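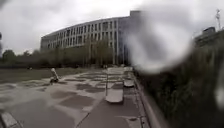 Unit 2: Surface Drainage on Large Paved Areas
Course handout, Site Design and Maintenance
Prepared by Gwenllian Gittins and Farhad Yazdani

Purpose of the unit

Students will learn to read a paved plaza during or shortly after rain and to record what they find in a form that a maintenance office can use. The unit supports the Fendby survey assignment, due in May.

Background

A large plaza is seldom truly flat. Slabs are laid to a slight fall so that water moves toward a channel or planted edge. Over the years the bedding beneath the slabs may settle. Low spots then form, and water remains in them after the surrounding surface has drained.

A dark patch on paving may be standing water, a saturated slab, or a stain. The three call for different repairs and must not be entered under one heading. Where the outline of a patch breaks at a joint, neighboring slabs may differ in level or may absorb water at different rates. A straightedge and a second visit in dry weather will usually settle the question.

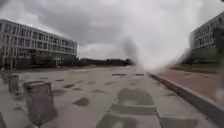 Fixed objects deserve separate attention. Paving is cut to fit bollards, lamp bases, and benches, and the joints at these points are often the first to open. Record any wet area that touches a base, and note on which side it lies.

Field procedure

1. Draw the plaza outline at a scale of 1:200 and mark the building lines.
2. Choose a fixed standing point and return to it for every reading.
3. Sketch each wet area with reference to the slab joints.
4. Wait 10 minutes and sketch the same areas again in a second color.
5. Mark all drains and planted edges, including those that appear clear.

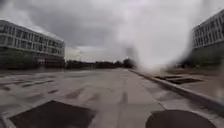

Figure 3. Plaza paving between two multi-storey buildings, with trees in the distance.

Reading

Rashti, N., Paving and Water, chapter 2. Copies are held in the Prernedel reading room.

Completed sheets should be submitted to Mahtab Ebrahimi, Room 128.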